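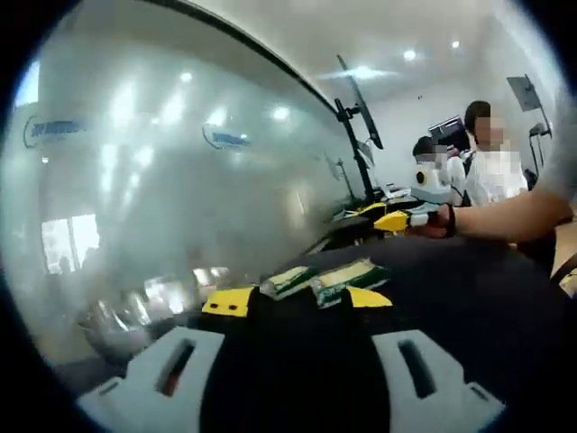 Two sponge-like items, green edges, cream tops, dark table.

Sponges and shared desks: your questions

Which sponge do I use on the glossy panel?
Neither, if it's the scouring sort. Use a damp soft cloth. Scratches are forever and a new panel costs more than 3,000 sponges.

Can I use one on the dark tabletops?
Soft side only, lightly. Dark tops show every smear, so dry them afterwards.

And the monitors?
No. Put it down, please.

How often are sponges replaced?
Every 2 weeks. Hertta Lappalainen keeps the spares in room 76, along with her opinions on people who leave them in the sink.

May I cut one in half to make it last?
You may. Jouko Rantala has done so since October and now owns a great many very small sponges.

Where do old ones go?
General waste at Luvik. The windowsill doesn't count.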